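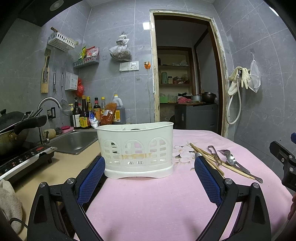

Utensil Caddies: Frequently Asked Questions

Filed under: Kitchen > Small Storage > Help & Answers

We run a small kitchen-goods shop in Sutstead and get a surprising amount of mail about the thing you stand spoons in. The answers are below, in the order the questions tend to arrive. Last revised Jan 26, 2023, when we gave up and added the section on tape.

Do I need a caddy at all?

No. People kept spoons in drawers for generations and most of them lived full lives. A caddy is for the tools you reach for while something is about to burn. If you cook twice a year, keep the drawer.

Why does yours have slots and little arched windows?

The slots let air through and water out. The windows are decoration, and I suspect someone at the factory had been on vacation somewhere with nice churches. A plain cylinder with holes in the bottom does the same job and has less to say for itself.

Plastic, steel or ceramic?

Plastic is light and cheap, and it survives a fall. It also tips over if you load it with one heavy ladle and nothing else, so look for a base that flares out. Steel is fine. Ceramic looks wonderful until the first chip, after which you will turn the chip to the wall and pretend.

How do I get old tape off a white plastic caddy?

This is our most popular question, and you'll notice that ours still has its orange stripe. Warm the strip with a hair dryer on low, rub cooking oil into it, leave it for 19 minutes (fifteen isn't enough, twenty is for people with patience), then scrape with an old plastic card and wash with dish soap. The gum comes off. Any color that has soaked into the plastic is yours to keep. Don't use a metal scrubber, which trades a faint stripe for a permanent one.

What should go in it?

Chopsticks, tongs, the spoon you stir with, the spoon you taste with. Knives should not. I have a scar and a strong opinion.

Handles up or handles down?

Handles up for anything that touches food, so that you aren't grabbing it by the working end. Chopsticks go in thick end down, tips up, if you have clean hands in the house. If you have children, reverse that and wash more often.

My chopsticks never stay together. Is there a trick?

Put them all in one compartment and nothing else with them. If the caddy has only one compartment, a rubber band works. Left to themselves they spread out diagonally across the table and take the spoons with them. We own a bundle of light wooden ones that has never once been parallel to anything.

Can damp wooden chopsticks go straight in?

They can, and they'll smell like a pond by April. Lay them out on a towel first. Overnight is good.

How do I empty and refill the caddy without losing a whole evening?

Spread a cloth on the table and tip everything out. Wash and dry the caddy while it's empty, including the bottom, where you'll find a brown substance best left unidentified. Then sort what's on the cloth: used this month, used this year, and what is that. The last pile leaves the house. Put the first pile back and send the second to a drawer.

Any old cloth?

Any cloth you don't mind washing. Pale pink with white flowers is our standard, having been demoted from Sunday lunches.

Where should the caddy stand?

Within reach of the cooktop, but away from the heat and the swing of a wok handle. The edge of the sink is too wet and already belongs to the sponge.

Do you sell the one you have?

We used to carry it. The current one is the Tam, from Brumico, in white and in a green we regret. We ordered 300 of the green.

READER COMMENTS

marnorwood_mel
Oil trick worked on mine, thank you. Kitchen smelled like a salad for two days.

Ojārs Jaunzems
I disagree about chopsticks. Tips up is how you get poked when you reach for the ladle. Mine have lain flat in a drawer for years with no injuries.

spoonless
Did the sorting thing last night. "What is that" was the biggest pile by a mile. Is there any chance of a discount on the green?

Shop reply
Yes. Please. Up to 50 percent, and we'll throw in a second one.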